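**Clukstead perforated basket and Pruleo print carry bag** - sold as a set, item 1827

The set covers small-item storage at home and transport outside it. The basket stays on a shelf or table. The bag folds flat when empty and is stored beside or under the basket. Both pieces are supplied unboxed, with a paper band.

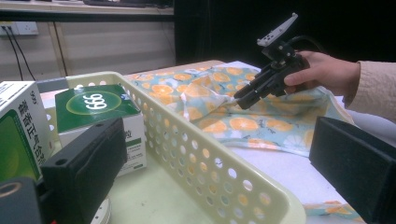
Fabric for the bag is a light woven cloth, printed on the outer face only. It has no stiffener and no lining, so it creases when left in a heap. The light blue ground with orange citrus slices and small white flowers is the current print; the September print has been discontinued. Press on low heat, reverse side up. Rated load is 21 lb, tested at Flamden with the weight spread over the base.

The basket is molded in one piece. Side walls are perforated for airflow, the floor is smooth and wipes clean. Do not stack more than 56 lb on the rim.

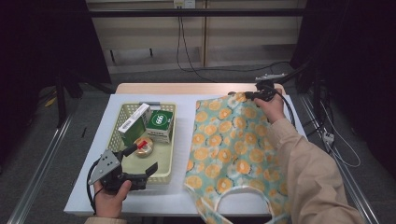

**Flamden - Nov 8, 2025**

Revised notes from Mirjam Bachmann, product records:

- The cut-out handle slot is for short carries. Use both hands when the basket is full.
- Medicine cartons can stand or lie flat. Keep round containers with lids upright.
- To check the bag for loose stitching, hold it up by a top corner and let the handle loop hang free.
- Replacement bags ship from Godoy in packs of 58, trade orders only.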